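Textbooks > Robotics and Automation > Learning from Demonstration > Chapter 2

June 30, 2025
By Ye-ji Cha

Chapter 2
Two Arms, One Task: Collecting and Using Demonstrations

Many household objects are hard for a single arm. A jar needs one hand to hold it and another to turn the lid. A case for eyeglasses has to be kept still and open while the glasses go in. This chapter covers how a two-arm system can learn such tasks from recorded demonstrations, and how to judge whether it has learned them. 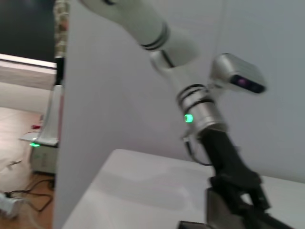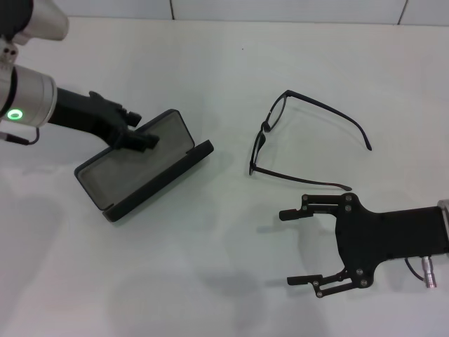
Eyeglasses and their case, with a gripper on either side: the task used throughout the chapter.

Why not write the motion out by hand, as a list of positions for each arm?

A list of positions works when every object starts in the same place every time. Glasses and cases do not. The case may be turned a little, the glasses may lie with the temples toward one arm or the other, and a lid may spring back partway. Each of these would need its own branch in the program, and the branches multiply quickly. A learned policy takes the current camera views and joint readings as input and gives the next short stretch of motion as output, so the same policy can respond to a case at a new angle without a new rule.

2.1 What a demonstration contains

For our purposes a demonstration is a time-ordered record of one attempt at a task. At each time step it holds the camera views, the joint angles of both arms, the opening of both grippers, and the command that was sent. All of these must share one clock. If the images lag behind the joint readings, the policy learns to act on where the gripper used to be, and it will tend to close too early or too late.

The cameras do different jobs. A view from above the table gives the layout: where the case is, which way the glasses point. A view from the wrist moves with the arm and is most useful in the last part of a reach, when the fingers may hide the object from the overhead view. Wrist views also blur during fast motion. Students often want to delete blurred images before training. Leave them in. The policy will receive the same kind of image when it runs, and it should have met it before.

2.2 The Zundasach task set

The examples in this book come from the Zundasach task set, which was built for teaching. It has 31 tasks, all done on a tabletop. The glasses task is listed there as "case and glasses" and is divided into two stages. In the first, one arm holds the case while the other picks up the glasses. In the second, the glasses are placed in the tray of the case and the lid is closed.

The stages overlap. The holding arm must keep its grip through the whole pickup and must not push the case across the table while the other arm is moving. This is what makes the task a fair test of coordination. Two separate policies, one per arm, can each look fine alone and still fail together when one starts before the other is ready.

We recorded 55 demonstrations of the task. Ailbhe Ó Flaithearta operated the arms for all of them, and so the set has one person's habits in it. She prefers to take the glasses near the bridge. A policy trained on her data does the same, even when a temple would be easier to reach. Exercise 2.4 asks you to look for this in the recordings.

2.3 Training and scoring

The baseline method is called Song in the course software. It predicts a short block of future commands, carries out the first part of the block, then looks again. Longer blocks give smoother motion. Shorter blocks let the arms react sooner if something slips. The setting we use is a compromise, and Section 2.6 shows what happens at both ends.

Success is scored at the end of a trial by a person looking at the table. The glasses must be inside the case and the lid must be shut. A trial in which the lid rests on a temple counts as a failure. Since a pass-or-fail score hides a great deal, we also report the stage that was reached. A policy that always fails at the lid needs different data from one that never picks up the glasses.

When you compare two policies, fix the starting positions in advance and use the same ones for both. Mark them on paper before you run anything. Choosing them as you go makes it easy to favor one policy without meaning to.

Before reading on, load the recordings in Zarnex and play one at half speed. Note the time at which each gripper first touches an object. You will need these times in Section 2.4, where we split the recordings into stages.

Comments

Skiltedness
Is the block length in 2.3 counted in time steps or in seconds? The software menu shows both and I got very different motion depending on which I changed.

Ye-ji Cha
Time steps. The value in seconds is worked out from the recording rate. I'll add that to the section.

palebracket
I teach this with a single arm and clamp the case to the table. Sections 2.1 and 2.3 carry over fine. I skip the stage overlap part and come back to it later in the term.

m_orrin
The link to exercise 2.4 goes to the answers page.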